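Tresetti segmentation

Tresetti segmentation (you'll also see "Tresetti cuts", or just "the cuts" if you hang around our chat channel) is a way of chopping up recorded robot demonstrations before you train on them. You take one long recording of somebody driving the arms through a chore, find the moments where the gripper closes on something or lets go of it, and slice there. Then you train a single policy on all the slices, with a small extra input that tells it which sort of slice it's in. I've been using the method since it was a messy script in somebody's home folder, so I've written this entry in the first person, which the wiki's style page allows for method articles so long as you own up to it. Consider me owned up.

The task most people associate with it is bun transfer: steamed buns, a steamer pot, a plate, two arms.
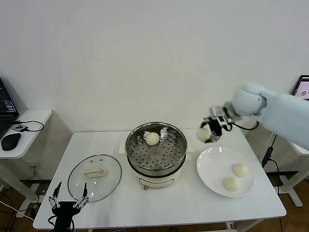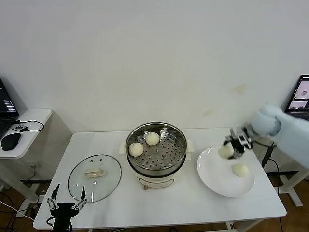 Bun transfer between steamer and plate.

Origin of the name

Tresetti was the working title of the project at Bistton, where the first version was written, and as far as I know it doesn't stand for anything. The recording software we used at the time was Talukder, and for a while the method went by "Talukder splitting", which confused everybody because Talukder had its own split command that did something else entirely (it cut files at a fixed length so they'd fit on the old drives). If you find a note from that period talking about splits, check which one is meant before you trust any of the numbers in it.

The problem it was made for

Repeated pick-and-place looks dead easy from the outside. Pick one up, put it down, go back for the next. The trouble is that a policy trained on whole recordings sees nearly the same view over and over at very different points in the job. One bun gone from the basket looks an awful lot like two buns gone, particularly to a small image encoder, and the policy starts to dither. Ours used to hover over the steamer with the fingers open, drift toward the plate, change its mind and drift back. We called that "shopping" and I have watched more hours of it than I'd care to add up.

Buns make it worse, bless them. They're round, white and smooth on top, so one looks just like its neighbour, and if you put them on a white plate on a white table there's not a lot for the camera to hang on to. They also squash. A grip that is a few millimetres off will still close on something, so you can't rely on a clean miss to tell you the approach was bad. We did try a harder stand-in for early debugging (table tennis balls) and I'd recommend against it – the grasps that work on a ball are too light for a bun, and the policy learned a sort of timid pinch that we then had to train back out.

How the cuts are made

There are two signals. The first is the commanded gripper opening, which is clean but tells you only what the operator wanted. The second is the measured opening, which lags behind and has a wobble in it when the fingers meet something soft. A closing cut goes where the measured opening stops changing while the command is still asking for less. An opening cut goes where the measured opening passes halfway on the way back out. Everything between an opening cut and the next closing cut is an "empty" slice, and everything between a closing cut and the next opening cut is a "carrying" slice.

On top of that there's a minimum slice length, and this is the fiddly bit. Operators fidget. They close a little, think better of it, open again and have another go, and if you cut at every one of those you get a pile of tiny useless scraps. The original rule merged any scrap into the slice in front of it. The revised rule, which is the one in the current release, merges it into whichever neighbour has the same label. I much prefer the revised one, but be aware that the two give different slice totals on the same recordings, so a paper or a report that only says "Tresetti segmentation" with no version is leaving out something you need.

Each arm gets its own cuts. People are often surprised by that! It would be simpler to cut both arms at the same instants, and for handovers you more or less have to, but in bun transfer the arms don't work in step, and forcing shared cuts puts a break in the middle of one arm's movement for no good reason. An arm that never touches anything during a recording ends up with a single long empty slice, and those are down-weighted in training so they don't swamp the rest.

The label input

The extra input is tiny. It's a learned vector, one for empty and one for carrying, added to the image features at the point where they go into the action head. At run time you don't have labels, obviously, so the label is switched by the same gripper rule running live on the measured opening. That's the whole trick, and I think it's why the thing has stuck around: there's no separate planner and no phase detector looking at images, and if it goes wrong you can plot one line on a graph and see where.

A version with four labels exists (approach, grasp, carry, release). I've run it. It was slower to tune and on our tasks I couldn't see a difference worth the bother, although friends who work with drawers and lids swear by it.

The Bistton bun result

The result most often quoted comes from the Bistton tabletop set. We recorded 169 demonstrations and kept 142 of them. The ones we threw out were mostly recordings with dropped camera streams, plus a handful in which the operator knocked the plate and had to stop. Under the revised rule the kept recordings gave 1303 slices, counting both arms.

Evaluation was 60 attempts per policy, with the steamer and plate nudged to new spots between attempts and the buns placed by hand. An attempt counted only if every bun ended up where it was meant to and none had been dropped along the way. The policy trained on whole recordings finished 31 of its 60. The policy trained on slices with the label input finished 49. Same network, same recordings, same training length, and I was there for a good half of the attempts with a clipboard.

The third condition gets left out of summaries and I wish it didn't. We also trained on slices without the label input, and that one finished 34, barely better than whole recordings. So cutting by itself buys you very little. If you're going to borrow one half of the method, borrow the label.

Where the failures were

Of the attempts the sliced policy didn't finish, most went wrong at release. A bun let go slightly too high can roll, and one let go against another bun can shove it toward the rim. A few were bad grasps near the wall of the steaming basket, where the fingers have to come in steeply and there isn't much room beside the bun. Very few were the old shopping behaviour, which pleased me no end.

There was also one failure mode that the method itself introduced. If the fingers close on nothing, the measured opening keeps going until they meet each other, and then it stops, and a naive rule reads that as a grasp. The label flips to carrying and off goes the arm to deliver a portion of thin air. The fix is a floor on the opening, below which a stop doesn't count. It's on by default now, but if you handle thin things (cloth, card, paper cups by the rim) the floor will work against you and you'll want to lower it or turn it off.

Relation to other approaches

Cutting demonstrations at contact events is an old idea and I don't want anyone reading this to come away thinking we dreamt it up. What's particular to Tresetti is the pairing of a very dumb cut rule with a live version of the same rule. Keyframe methods are close cousins, though they usually predict the next keyframe and hand the in-between motion to something else. Skill-chaining methods train a separate policy for each piece, and then you need to get from the end of one to the start of the next, a headache that a single policy mostly avoids.

The Werard suite includes a bun-like task with foam pucks, and you can run the cuts on its recordings straight out of the box. Please don't compare Werard scores with the Bistton ones. Werard gives partial credit for each puck, ours was all or nothing, and I've seen the two sitting in one table with no footnote.

Practical notes

Check your gripper logging rate first. If the measured opening is logged slower than the cameras, the cuts land late and the first part of every carry gets labelled empty. We lost most of November to that.

Plot a few recordings before you set the minimum slice length. Different operators have quite different habits, and a length that suits a steady hand will swallow real grasps from a quick one.

Keep the raw recordings. The cut files store only indices, so they're no use at all without them.

Page status: the evaluation section was last checked against the lab log on Wed 15 March. The section on the four-label version still needs somebody who uses it day to day.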